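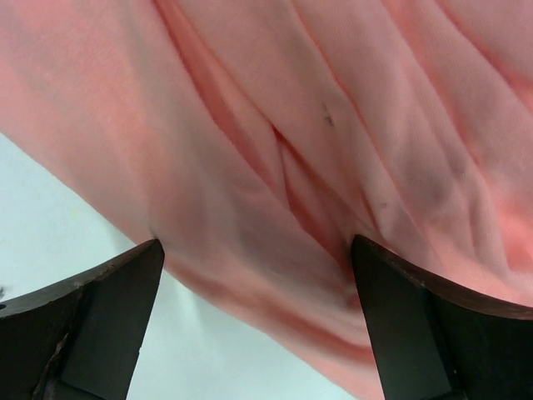
Jumham Robotics Lab — Demonstrations and Visits

Section 4. Running the cloth demonstration on an open day

This section covers the Ultero arm and the pink cloth. For the block-stacking table, see Section 5. Read Section 2 (stop buttons and floor markings) before you let any visitors in.

4.1 Before the doors open

1. Switch on the arm at the wall cabinet and wait for the steady green light.
2. Check both gripper fingers. Scuffs on the dark finish can be left alone. If a finger moves when you push it by hand, tighten it and run the finger check in Section 3.
3. Wipe down the white work surface with a dry cloth. Do not use spray.
4. Shake out the pink cloth away from the table. Pick off lint where you can. Small dark specks do not affect the grip, but visitors in the front row see them on the wrist camera screen and ask what they are.
5. Drop the cloth onto the middle of the surface. Do not fold it or smooth it flat. The arm needs loose folds to find a place to close.
6. Load the program named Thampi 30 on the Zivum panel. Older versions with lower numbers are still in the list. Leave them there.

Note: The wrist camera picture goes to the wall screen as soon as the program loads. If the wall screen stays blue, press Source twice.

4.2 Giving the demonstration

1. Bring in no more than 25 visitors at a time and ask them to stand behind the yellow line.
2. Point out the stop button and say who is holding the second one.
3. Press Start. The arm moves over the cloth, opens its fingers wide and goes down.
4. When the wall screen shows the fingertips at the cloth, press Hold. This is the best moment to talk. Show visitors how the folds gather between the two fingers, and let them ask questions before you go on.
5. Press Continue. The fingers close and the arm lifts.
6. Wait until the arm has stopped at the top before you describe the result. If the cloth has slipped, say so and run it again from step 3.
7. Press Release, then Home.

Caution: Never reach in to straighten the cloth while the panel shows Hold. The arm is still powered. Press Stop first, and wait for the amber light.

Caution: Long scarves and lanyards must be tucked in before anyone crosses the yellow line, staff included.

4.3 Common messages on the panel

347 — No grip point found. The cloth is lying too flat. Press Stop, drop the cloth again and restart.

Finger load high — The tips are pressing on the table through the cloth. Press Stop and call Raimo Kettunen. Do not change the height setting yourself.

4.4 After the last group

Write the cycle count from the panel in the visit log. It read 1,902 when this section was revised. Leave the cloth in the drawer under the table, and leave the fingers open when you power down.

Changes to this section go to Elsa Vuorinen.

Revised 2018-01-20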